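Chapter 6
Beverage Cost Control in Licensed Premises

Learning objectives

After studying this chapter, the reader should be able to calculate pour cost for a single drink and for a full accounting period, distinguish between theoretical and recorded usage, carry out a closing stock count, and identify the common sources of variance in a bar operation.

Key terms: pour cost, par level, theoretical usage, recorded usage, variance, shrinkage, comp, dead stock.

6.1 Why beverage cost is treated separately

Food and beverage are reported as separate departments in most restaurants, hotels and clubs. A bottle of spirits has a long shelf life, a fixed volume and a known purchase price. A case of lettuce has none of these. It follows that beverage usage can be measured more closely than food usage, and that owners expect it to be.

Venues with live entertainment present a further difficulty. Sales are concentrated in short periods, often between the end of one performance and the start of the next, and several bartenders may draw on the same stock. Entertainment costs, including performers' fees and the upkeep of sound equipment, should be charged to their own account. Charging them against bar revenue before pour cost is calculated distorts the result.
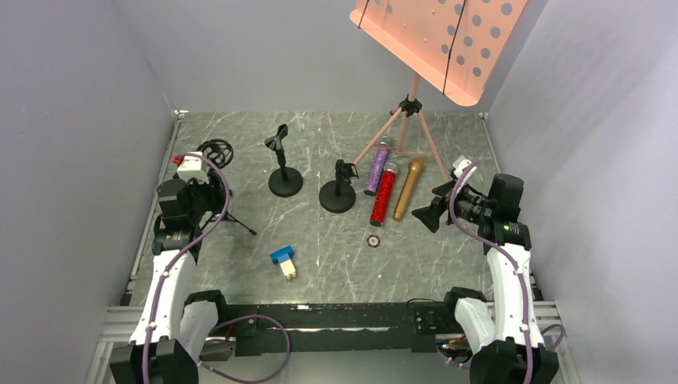

Figure 6.1 Music stand with perforated desk and tripod base.

6.2 Pour cost

Pour cost is the cost of the beverage used divided by the revenue it produced, expressed as a percentage. For a period, the cost of beverage used is found by adding purchases to opening stock and subtracting closing stock. Transfers to the kitchen are deducted. Transfers from another outlet are added.

The Orel, a club with 2 bars, recorded $600 in sales of one house spirit over a weekly period. The stock used to produce those sales had cost $744. The manager, Howard Marsden, first assumed an error in the sales figure. A recount on Monday showed that a delivery from the supplier, Zemden, had been entered in purchases but left out of the closing count. The bottles were still in the cellar. Once their value was added to closing stock, the cost of beverage used fell and the pour cost for the item came to 29 percent.

The case illustrates a general rule. A pour cost above 100 percent is possible on paper, but it should be treated as a recording fault until the count has been repeated.

6.3 Theoretical and recorded usage

Theoretical usage is the quantity that should have left the bottle, given the standard recipes and the number of drinks sold. Recorded usage is the quantity that left stock according to the count. The difference between them is the variance. Overpouring, spillage, unrecorded comps and theft all increase recorded usage without changing theoretical usage. Outdated recipes have the reverse effect: the count may be correct while the standard is wrong.

Variance should be calculated by item before it is totaled by category. A shortage in one brand and a surplus in another will cancel out in the total, and the usual cause, substitution at the well, will go unnoticed.

Section 6.4 sets out the counting procedure used at the Aguirre, a hotel with a central liquor store. Section 6.5 applies the same procedure to draft beer, where line loss must be estimated separately. The Welano worksheets needed for the exercises are printed at the end of the chapter.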